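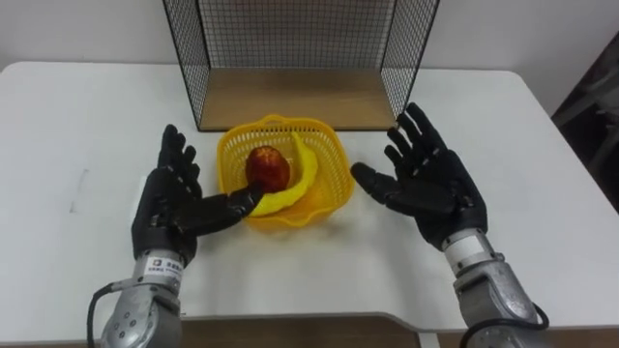
Been asked again whether machines can do chores yet, so a thread, typing this on my break so bear with. Short version: some chores, some days, if you set the room up for them. Long version starts with fruit. A plastic banana and a plastic red thing (apple? mango?) in a yellow basket, and a pair of five-fingered hands. My nan could clear that while on the phone. For a machine it's still a proper job of work.

2/ Background for new followers. I do stock and shelves at Bratberg, the homeware place. 17 aisles. Not an engineer. I just read a lot of this stuff and argue with Akash Joshi about it, he thinks my job's gone by next September. I don't.

3/ Look at the left hand. Thumb in the basket, tip on the red one, fingers up out of the way. Now think what has to go right next if you want that fruit out. Fingers have to come down past the rim, round the fruit, not drag the banana up with it, not tip the basket. Basket weighs nothing. Catch the edge with a knuckle and it's off across the table.

4/ And the banana curls right round the side of the other one. Awkward. You and I would nudge it over with a finger and not even notice we'd done it. That nudge is the whole problem imo

5/ Same thing at work. Wire baskets, mesh shelves, light stuff that slides. We had a demo from Prilteveo in the spring, a trolley with an arm on it, sucker on the end. Boxes: brilliant. 57 boxes onto a shelf, no drops, quicker than me after lunch. Then somebody handed it a colander.

6/ Colander has holes. Sucker doesn't like holes. End of demo

7/ So hands with fingers, people say. Fair. Fingers can hook and pinch and push things aside. But more fingers means more ways to get it wrong, and every one of those joints has to be told what to do. I'd take slow and five fingers over fast and a sucker for my aisles though. Most of what we sell is a daft shape.

8/ Cayetano Arrieta in the replies asks about home use. Mate. My kitchen table has post on it, a charger, half a jigsaw and usualy a cat. Clean white table, one basket, good light — that's the easy level and it should be, you've got to start somewhere. But don't look at the easy level and think it can do my kitchen.

9/ Things I reckon a machine could do for me at home now:
hoover the flat bits
wash the pots if I load them
that's it

10/ Things I want it to do:
put the shopping away
pair socks
find the lid that goes with the tub
Would pay actual money for the lid one

11/ Someone's linked the Kyriakidis folding machine. Seen it. You clip each shirt on yourself, one by one. By the time I've clipped it I've folded it. Next

12/ Real fruit's another thing. Plastic one doesn't bruise. Squeeze a ripe mango like you'd squeeze a tin and you're wiping down the table. How hard is too hard, and how does it know before it's too late? Want to see that before I beleive anybody's advert.

13/ Akash says I'm moving the goalposts. Maybe. Two years ago I said they'd never manage a shelf of boxes and then I stood there and watched it done. So I'm not saying never any more. I'm saying ask me again when it can do the colander.

14/ Break's over, got 47 Tresine storage tubs to put out and none of the lids are in the same crate. Will do replies tonight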